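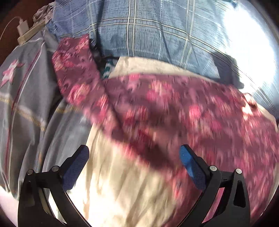
A long-sleeved floral garment among other clothes and fabric.

Wovbridge clothing swap to move into old library building

Apr 6, 2019

The Wovbridge clothing swap will have a permanent home from August, after council voted to lease it the ground floor of the former library on Kartha Street.

The swap has been held in the foyer of the swimming centre on the first weekend of every second month. People bring clean clothes they no longer wear, get a token for each piece and use the tokens to take something else home. Anything left over at the end of the day goes to the Fender Road op shop.

Organiser Padmavathi Reddy said the group had outgrown the foyer well before last winter.

"We had people lined up past the vending machines and swimmers trying to get through with their bags," she said. "The centre has been very good to us but it was never meant for this."

The group kept a tally last year and recorded 3,643 items swapped. Women's tops and children's clothes made up most of it. Men's clothes are always short, and Ms Reddy said good work trousers are usually gone in the first hour.

The lease runs for three years at a reduced rent of $60 a week. Councillors passed it after a short debate, with two voting against.

Cr Elango Kamath said he supported the swap but was worried about losing the ground floor as a meeting space. The quilting group and a seniors' language class have both used the rooms since the library moved out.

"I don't want to fix one problem and hand somebody else a new one," he said.

Under the lease, the back room will stay open for other groups to book on weekday mornings. Council's property manager, Natalie Cheetham, said both current users had been offered their same times. The quilters have accepted. The language class is still deciding, as some of its members find the parking on Kartha Street hard.

Work on the building starts next month. The carpet will be taken up, the old returns counter will come out and two change rooms will be built along the north wall. Skameo, a local shopfitting firm, has the job. The front ramp also needs a new handrail before the building can open to the public.

Once it moves, the swap plans to open two afternoons a week as well as one Saturday a month. It will also run a mending table, led by retired dressmaker Vasanthi Thevar, who taught sewing at the high school for 17 years.

"Most of what people throw out has a button gone or a hem down," Mrs Thevar said. "It takes ten minutes if someone shows you how."

She is looking for donated thread, zips and working sewing machines - older ones are fine.

Teresa Sheehan, 72, has been to nearly every swap since the first one and said she would miss the coffee at the pool. She has two winter coats set aside to bring to the next swap.

Swaps will continue at the swimming centre until the move. Clothes can be dropped off from 9 am and doors open at 10. Shoes are accepted if they are in pairs and clean. Underwear, pillows and doonas are not.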